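Dicas da casa: quando o robô deita o jantar ao lixo (e parte ao chão)

Quem tem em casa um braço robótico a levantar a mesa já sabe que o momento crítico do dia é o dos restos. Lavar, o Kivwood lava. Arrumar, arruma, à maneira dele. Mas esvaziar um prato dentro de um balde forrado com um saco transparente é tarefa para a qual a natureza preparou as crianças de quatro anos, e mesmo essas falham.

A nossa avaria de maio foi simples de contar. O robô aproximou o prato, considerou que já estava em cima do balde, inclinou-o e despejou a batata-doce inteira no ladrilho. Depois comunicou tarefa concluída. A seguir passou-lhe por cima, com a serenidade de quem cumpriu, e levou um rasto cor de laranja da cozinha até à sala.

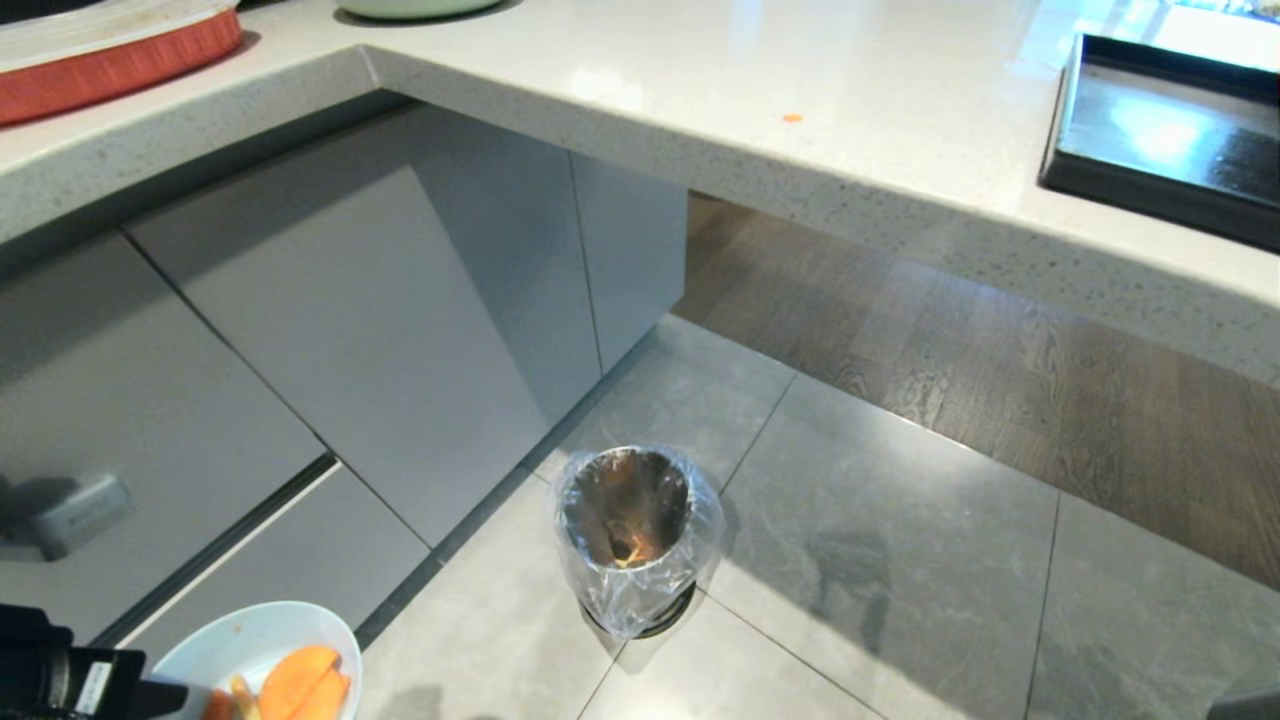

O prato a caminho do balde pequeno, com quatro pedaços ainda a bordo.

O primeiro suspeito foi o saco. O plástico transparente, amarrotado por cima do rebordo, brilha com a luz da janela e baralha a câmara, que passa a ver a boca do balde uns centímetros ao lado. Otakar Kadlec, que nos faz a assistência pela Skismont, pediu o registo de erros. Tinha 1.633 linhas e nenhuma mencionava batata.

O que resultou cá em casa, por ordem de preguiça:

Esticar bem o saco. Dobra-se para fora, puxa-se para baixo e prende-se com um elástico largo logo abaixo do rebordo. Custa menos do que qualquer atualização e não pede palavra-passe.

Marcar o lugar do balde no chão. Uma tira de fita baça chega. Se alguém o empurrar com o pé para passar, o robô vai despejar onde o balde estava ontem, por uma questão de princípio.

Baixar a velocidade de inclinação. A nossa vinha a 60 e está agora a 12, no menu que a Lumenta escondeu dentro de outro menu. O jantar demora mais a desaparecer, mas desaparece no sítio.

Não sobrecarregar o prato. Pedaços grandes e húmidos colam-se e caem todos de uma vez. Se houver muito resto, duas viagens.

Deixar uma só tarefa de lixo ativa. Com dois baldes configurados, o nosso hesitava a meio caminho, de prato no ar, e foi numa dessas hesitações que perdemos uma travessa.

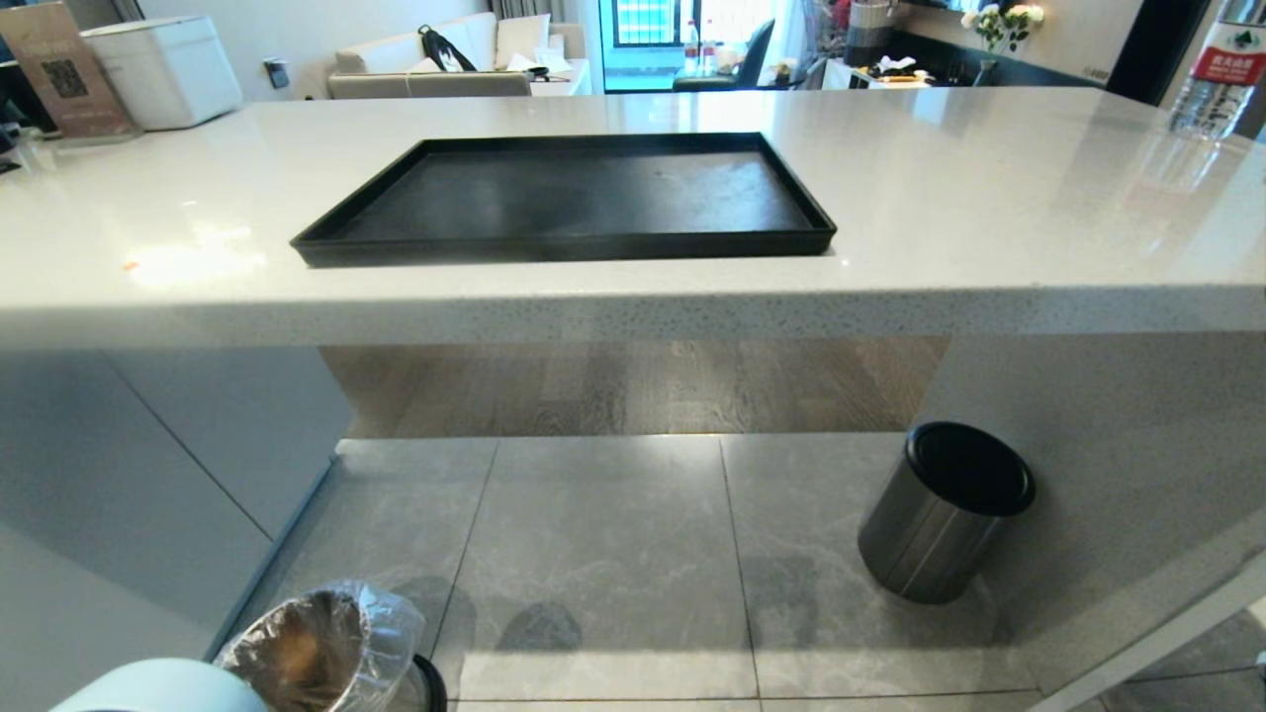 Posso apanhar o que caiu enquanto o robô ainda está a trabalhar?
Carregue primeiro no botão de paragem, espere que o braço fique imóvel e só então se baixe.

Esta última parte digo-a sem graça nenhuma. O reflexo de toda a gente é meter a mão para salvar o prato, e o braço não distingue um pulso de uma asa de tacho. Deming Cui, minha vizinha de cima, ficou com uma nódoa negra por causa de uma taça que tinha custado uma ninharia na Dernness. O prato que caia. A paragem deve ficar ao alcance de quem está de pé, nunca atrás do aparelho, e convém experimentá-la de vez em quando com o braço vazio.

Quanto à limpeza: tire primeiro os pedaços grandes com papel, depois pano húmido com uma gota de detergente, e enxugue. Nos ladrilhos, passe uma escova de dentes velha pelas juntas. Na madeira, pano quase seco e nada de poças. Se o robô pisou os restos, desligue-o da corrente antes de lhe limpar as rodas e deixe-as secar mais de 5 minutos antes de o voltar a ligar.

Falta-nos resolver o caso das cascas de ovo — o Kivwood insiste em que são loiça e põe-nas a lavar.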